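Subject: Re: [teleop-users] How many demos before you stop blaming the demos?
From: Domański
To: teleop-users list
Time: 4:12 in the afternoon, for those who like to know how much coffee is behind a post

On the original question, quoted in part:

> We're at 336 demonstrations of one pick-and-place task, all by
> remote control, and the policy still hovers over the object like
> it's waiting for permission. It gets the approach right. It gets
> the height right. Then it stops, drifts left a little, comes back,
> and maybe closes the fingers. Is there a number where this goes
> away, or do we need to change how we're collecting? We have
> 4 operators on rotation, and each was told to "just do it
> naturally," which in hindsight may have been vague.
>
> Also, has anyone mixed hand-guided demos with remote ones in the
> same set? Our lead is against it but can't say why.

I read this with great sympathy, having trained a very expensive hoverer of my own last May.

Before you collect number 337, go back and watch your operators, and skip the arm for once. Plot gripper speed against time for each person. When we did this at Lernside we found that every one of us paused above the object before closing. We were checking depth by eye, because on remote control you can't feel anything and you've been burned before. The pause ran almost a second for our most careful operator, who was also the one we had been telling everyone to copy. The policy had learned the pause perfectly. It had no way to learn what we were pausing for, so it sat there in the same spot, seeing the same view, and picked "stay" again because "stay" was what usually came next.

Trimming the pauses afterward helped some. Practice helped more. We now make each operator do nine throwaway runs before anything gets recorded, and the hesitation mostly wears off by the end of those. It comes back after lunch, so we do it again after lunch.

"Naturally" is a bad instruction, as you've guessed. Four people doing it naturally will give you four grasps, and with a small set the policy may try for the average of them, which in our case was a spot between two handles. Pick an approach side. Write it on a card. Argue about it once, in one meeting, and then leave it alone until the set is finished.

On mixing hand-guided and remote: your lead has a point, even if it's arriving without luggage. When I push the arm around by hand, my own arm is in the camera view for most of the motion. The policy then gets to see a helpful human limb pointing at the answer, and come test time the limb is gone and so is the answer. The joint data is lovely and smooth, though. We ended up using hand-guided runs only to work out the path, then replaying them with everyone standing back and recording the replay. It takes twice as long and I would do it again. 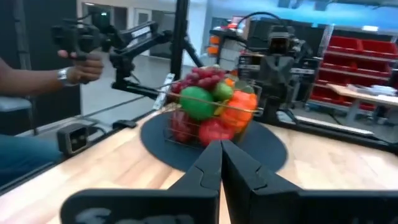
Our current bench task is produce, on the theory that if the thing can pick from a crowded pile it can pick from anything. The theory has not been kind to us. Single items on a bare mat went fine. Then we moved on to the wire basket, and the trouble is all in the order of things: with the grapes on top of the heap and the orange pepper off to one side, one operator always wants to start with the grapes and another goes for the pepper, and both are perfectly sensible people. So the card now says top item first, no exceptions. The rim gets its own line on the card too – come in from above it, never across it – after a week of demos in which we taught the policy to hook the wire with great confidence.

For what it's worth, the wrist view is the one I'd trust when you're hunting for hesitation. From the overhead camera a stalled gripper and a slow one look the same. At the wrist you can see the fruit stop getting bigger.

We do our labeling in Vumalow, which lets you mark a segment as "operator thinking" and drop it at export. I'd put a lower limit on how much you drop. We got greedy, cut every slow bit, and produced an arm that went for the basket as if it owed money. Some of that slowness was doing a job near the contact point. Keep the slow part of the descent and cut only where the arm is really standing still.

As to a number where it goes away, I don't have one. Our set got better when we threw out the first third of it, and I realize that's a hard sell to whoever sat through recording it.

If anyone from the Trollberg group is still reading the list, did you ever post the script that flags stalls by joint velocity? The link in the archive goes to a parking page.

Domański
Lernside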